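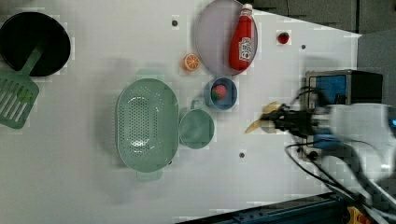
Green colander, green cup, green spatula. Table's set, so to speak. Thread 🧵

03/02/2022

1/ OK so I promised a thread on the twin town visit, and then I came home and slept for eleven hours. Here it is now. Get a coffee, I ramble.

2/ For the new people: I sit on the twinning group for our town, and we've been talking with Tistaden about a formal partnership for ages. Letters, video calls, one very long email chain about whose anthem goes first. This week their delegation finally came over in person!

3/ It was led by Solène Hamel, who runs their external relations office. She came with one colleague and a translator we ended up barely needing, because her English is way better than my anything.

4/ First stop was town hall. The mayor gave the welcome speech, Solène gave hers, gifts got swapped. We gave a framed map of the river from before they moved the bridge. They gave us a ceramic bowl that is now in the lobby case next to the bowling trophies. Go look at it, it's a gorgeous blue.

5/ Then the actual talks, in the upstairs room with the bad radiator. Three things on the list: student exchange, small business visits, and what they call "technical cooperation," meaning our water people get to talk to their water people.

6/ The student exchange went the fastest. Both sides want it, both schools want it. We'd send 2 groups a year, they'd send 2 back. Host families, no hotels. The sticking point is insurance and who signs for a kid who breaks a wrist at a skating rink. The lawyers have it now, bless them.

7/ Side note: if you have a spare room and a teenager who's even a little curious about the world, please message me. We don't need a commitment yet, I'm just trying to get a feel for how many families would be up for it.

8/ Business visits were trickier. Anatole Bailly handles trade on their side and he does not do small talk. He wanted to know straight off which of our companies had agreed to open their doors. We had Picard (the packaging folks on Mill Road) and Fliketti, and that was it.

9/ He was polite about it, but you could tell he'd hoped for more. He pointed out that Tistaden has 50 firms signed up on their end. Fifty! I wrote the number down and underlined it and kind of stared at it for a while.

10/ In our defense, we only started asking after the holidays, and half the people I called thought I was selling something. I'm going to try again with a proper letter from the mayor's office, on the good paper.

11/ Fliketti was wonderful, by the way. They walked the whole delegation through the shop, let them ask anything, and Anatole stayed behind to talk about shipping costs until somebody had to go back in and fetch him. First time I saw him smile.

12/ Water people: I understood very little of this meeting. There was a lot about old pipes. Their utility did a big replacement program and ours is about to, so our guys had pages of questions. They've already set up a call for later in March without any help from us. That's what I want more of, people just picking up the phone.

13/ Someone in my replies asked "what does this cost me." Fair question. Travel for our side comes out of the twinning fund, which is donations plus the pancake breakfast. The town paid for lunch and the room. The student exchange would need a line in the next budget, and that gets a public vote by the council, so come and say your piece.

14/ Someone else asked why we're bothering with a place most people can't find on a map. I mean, I couldn't find it either! But we get a lot out of our other partner town. The library's language evenings started that way, and so did the spring choir swap, and two of my best friends.

15/ Dinner was at Fistutier. They pushed the tables together for us and we went way past closing. Solène told a story about a ribbon cutting where nobody had brought scissors and they used a bread knife. I'm told there's footage. I've asked for it.

16/ So what got signed? A letter of intent, one page, both languages. It isn't the full agreement. It says we'll keep talking, we'll each name a contact person, and we'll have a draft ready for the councils to look at before summer.

17/ I'm the contact person. I found this out when they read it aloud. 😅

18/ Next up: our visit over there. No dates yet. We can send 3 people, and at least one should be from the schools, in my opinion. If you want to put a name forward, the form is at the front desk in town hall. Paper only for now, the online one keeps eating the attachments.

19/ Also, we still need someone who can proofread French. Mine stops at ordering lunch. An hour or two a month, tops.

20/ Big thank you to everyone who turned up for the open session in the afternoon, especially the woman who asked about bus links from the airport, because neither side had thought about that and both delegations wrote it down.

21/ Notes from the open session go up on the town site once Solène's office has checked the quotes. I'll add the link under this post when they're live.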